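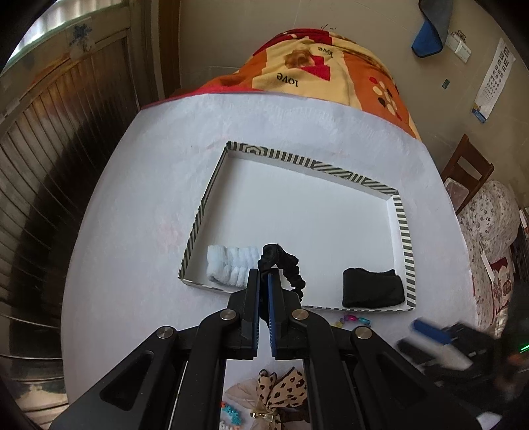
Left gripper with the scrunchie at the blue pads, tray behind.

Scrunchie slips in hand-held gripper, class sorting project
2 min read

Nalia
Student project, sorting soft items with two hand-held parallel grippers. Rigid parts log fine. Fabric is the problem: of 520 grasps, 171 were marked as slips. Same closing force for everything. Change the pads or the force?

Florante Umali
Neither yet. Check where you grip. Ruffled fabric held near the fingertips rolls out as the gap closes. Take it deeper, 2 folds between the pads, and log closing width with each grasp. Then compare slips by width. If they cluster at the wide end, raise the force.

Dernidura
we had this in September. cleaned the pads with alcohol, went away mostly

Contact | © 2020 Flasinley Help | Back to top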